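We use cookies to remember your settings. Accept / Decline

Driving the Vesdale Causeway: your questions

How do I get on it?
From Plullden, follow the signs past the Horgan turnoff and keep going until the land gives out. I usually set off at 7 in the morning (I'm a morning person, sorry!) and have my coffee on the other side.

Is it boring?
People ask me this more than anything, and I never know what to say! It's straight, it's flat and there's a whole lot of sky.

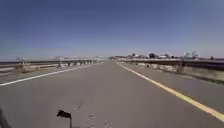 I love it, but I also love long train rides and watching paint dry. Bring an audiobook — a good long one — and you'll be fine.

Can I stop for photos?
Please don't. The shoulder is narrow and it's for breakdowns only. Wait for the pullout on the Zultomden side, where there's room for everybody and a picnic table too.

What if I'm nervous about bridges?
Stay in your lane, look far ahead and let the guardrail slide by on its own. 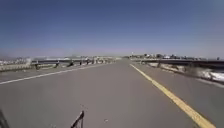 One reader wrote in that she sings the whole way over, windows up, and that looking at the yellow line helps her more than looking at the horizon. I've tried the singing and I'm all for it.

Is there gas?
Not on the causeway. Fill up in Plullden, 85 cents for a bad coffee included if you want one.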